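Reading time: 3 min

The Grella tote handler at the Tetier open day: a review

I went to the Tetier open day on May 5, 2018 mostly for the coffee and to see old friends, and I ended up spending most of the morning beside the Grella, their arm for moving trays and crates. I have a soft spot for machines you can stand next to and chat over, and this one was good company!

Up close I liked the plain gray finish and the bellows, which look easy to wipe down (my own shop is a dusty place, so I notice these things). The cable is the part I'd want to ask more about - it swings out in a wide loop past the wrist, and I've snagged enough cables in my life to be wary.
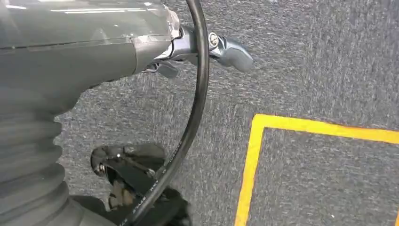

Zsolt Bárány told me the loop bothered him too, and that on his older Enus he had shortened it twice before he was happy.

The floor layout won me over. Yellow tape squares on plain carpet, blue shelving, a rolling cart with crates - the sort of thing a small shop could set up over a weekend without calling anyone.
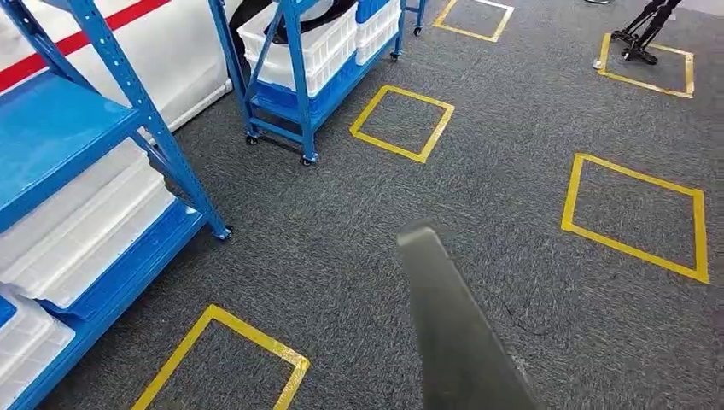 The Grella's reach over the taped floor, with shelving at left and the crate cart behind.

I'd give it a solid recommendation for light work, though I'd wait for the June price list before getting too fond of it.

Comments (2)

Vida_user: Did they say if the bellows can be swapped at home?

Marlow: Lovely write-up, wish I'd gone.

Related
Enus wrist kit, two years on
Vida cart casters compared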